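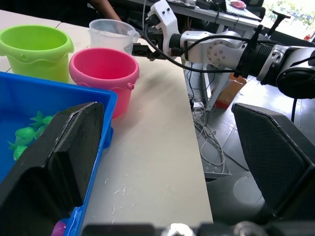 How much room do you need at home to build a two-armed robot? Less than you would think: a sturdy table, a bit of clear floor for the cables, and a door you can close when the thing is running.

Speaker notes, Delholm shared workshop evening, 29 May 2026

Slide 1. Welcome, and thank you for coming out. Say hello to the people at the back and check they can hear. Mention that the talk runs 47 minutes if I behave myself, and that questions are fine at any point – I'd much prefer to be stopped than to lose half the room over a word I forgot to explain.

Slide 2. How it began. I started in January with a single arm and a very optimistic parts list. I called the project Plivis, for no reason I can defend, and the name stuck. Tell them about the kitchen counter weeks, when dinner had to be eaten on the sofa and every screw I dropped went under the stove. Then the move into the workshop, where I had a proper table and people to ask.

Slide 3. The budget. I gave myself 300 dollars for everything besides the arms, and I want to be fair about this – I went over, mostly on cables and connectors. Buy longer cables than you measure for. An arm that reaches forward needs slack all the way back along its joints, and a cable that fits perfectly at rest will pull itself out at full stretch. (Pause here, someone always has a story.)

Slide 4. Fingers. Spend some time on this one, it's my favorite part. Hard, smooth fingers were hopeless with anything small and rubbery. I tried 17 versions before I was happy, and the good ones all had some texture and some give. Soft toys like the green fish are wonderful practice objects. They bend, they lie on top of each other in the tray, and a fin sticking up at an odd angle will teach you more than a whole afternoon of picking up blocks. Pass the old fingers around and ask for them back!

Slide 5. Containers. Bright plastic buckets and trays are cheap, light and forgiving. The wavy rims are harder than they look, so start with something straight-sided. Clear plastic gave my camera software real trouble, and I'd leave a clear measuring cup until the colored things work well.

Slide 6. Sharing a table. With 2 arms, decide early which one gives way. I use a simple rule in the software, and it took me far too long to add it. Keep the stop button where your hand already is. If somebody needs to reach across the table, stop the arms first, every time, even when you're sure.

Slide 7. What's next. I'd like to take Plivis to the Clirnarside open day, and I'm rewriting the gripper code with help from the Noonan workshop group. Parts list and finger drawings are on the sign-up table. Leave time for questions, and remember to unplug before packing up.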